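The Matter of the Herel Boundary

The Office of Land Records at Borkik received the petition of Bence Barta on 8th November and entered it in the register as number 655. The petitioner stated that the river Herel had moved. He asked that the map be corrected to agree with it.

The Registrar replied that the Office did not correct maps on account of rivers. The boundary between Borkik and Ifans had been fixed at the middle of the water, and the middle of the water was shown on Sheet 20. Mr. Barta was invited to inspect Sheet 20 during public hours.

He did so. He remained in the reading room until closing and left a written note, which is preserved in the file. It reads in full: "My house is on the wrong side of this."

In May the Office sent a surveyor, who measured the distance from the petitioner's door to the old bank and found it to be 425 feet. The old bank was planted with vegetables. The surveyor was given lunch and recorded the fact, as the rules on gifts required.
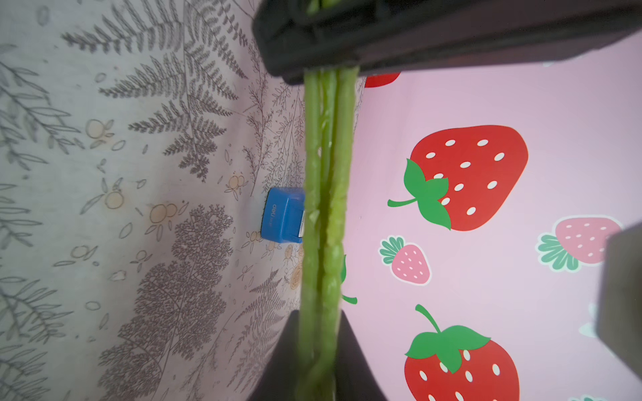
To which town did the Barta house belong in the meantime?

It belonged to Borkik for the purpose of taxes and to Ifans for the purpose of mail, and both towns sent their notices to the same door.

The surveyor's report was filed with the Registrar, who read it twice and placed it beneath the lamp. She had been born in Ifans, on a street that was later entered under another name, and she had never asked for it to be changed back. She took out Sheet 20 and a pencil. With great care she drew a second line, lighter than the first, along the present course of the Herel.

She did not sign it. Under the rules, an unsigned line had no legal effect and could not be erased without a hearing.

Mr. Barta was informed by letter that his petition remained under review. He wrote back to thank the Office and to report that the river had risen in the night and was now visible from his kitchen window. The letter was stamped, given the number 1068, and placed with the others.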